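Pimgate tracker - Ticket 417
Title: Wrist view policy closes gripper too early after retraining
Project: Inisow grasp study
Component: policy / data loading
Reported by: Aleksi Kokkonen
Assigned to: Aatos Eskola
Status: Resolved, follow-up open

Problem

After the retraining in May, the policy closes the gripper before the fingers reach the object. In the old version the success rate was acceptable. In the new one I ran 28 trials and 24 of them failed in the same way: the arm goes down in the correct direction, stops a little above the object, and the fingers close on air. The dataset is the same as before, 2,511 episodes. Only the loader was changed.

What I checked first

Servo calibration. Repeated two times, the zero positions agree with the saved file.
Power supply. Voltage is stable also when the arm is moving.
Checkpoint. I loaded the checkpoint again from the Pitus server and compared the checksum, it is correct.

Comment by Aatos Eskola, 10:40

Please check also the connections between the arm and the computer. We had before a case where the joint positions arrived late and the policy was acting on old values. I would like to exclude this before we look at the model.

Comment by Aleksi Kokkonen, 13:15

I measured the delay of the joint readings. It is small and it does not grow during a long run. I also exchanged the cable and repeated five trials, without any difference.

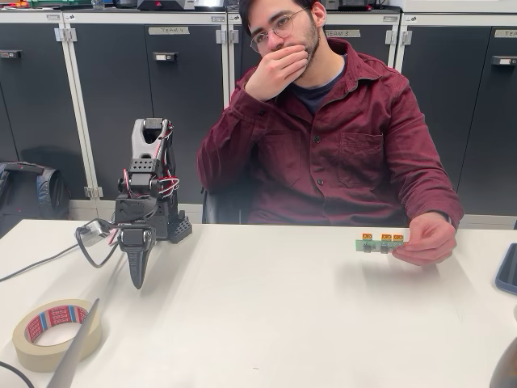 Arm on the work table, with a small green circuit board held next to it.

So I think the electronics are not guilty. I go now to the camera stream.

Comment by Aleksi Kokkonen, 15:50

I saved the wrist images exactly as the policy receives them, after all preprocessing, and compared them with the images from training. The content is the same but the time is not. The new loader pairs each image with the action that comes four steps later. The old loader used the action from the same step. So the model has learned to close the fingers while it still sees them open and far from the object. 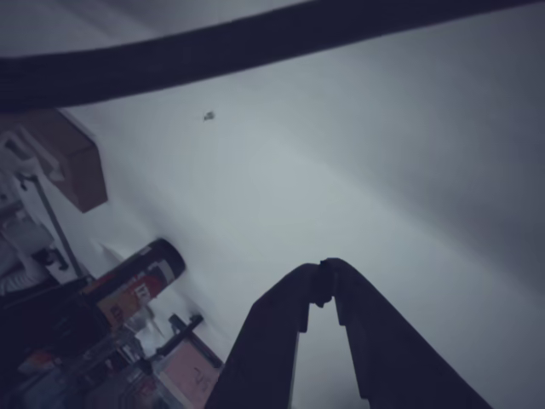
It explains also why the direction of the arm was good. Four steps make only a small error when the arm moves slowly, but for the gripper command it is a big difference - open becomes closed.

The reason is in the Ebrahimi loader settings. The value "action_offset" was zero in our old file. When the setting is missing, the new version takes four as default, and it gives no warning.

Fix

1. Set action_offset to 0 in the training file.
2. Delete the cached samples, otherwise the old pairs are used again.
3. Train again from the beginning. Do not continue from the bad checkpoint.

Comment by Aatos Eskola, 16:20

Good finding. Please write the offset in the results table for every run, also for the older ones. In the draft we compare the wrist view with the fixed view, and I am not sure that both were trained with the same loader.

Comment by Aleksi Kokkonen, 09:05

Retrained over the night and repeated the trials with the same start positions. Three failures in 28, and in all three the object was touched but slipped away. The early closing did not appear. I close this ticket and open a new one for the fixed view runs.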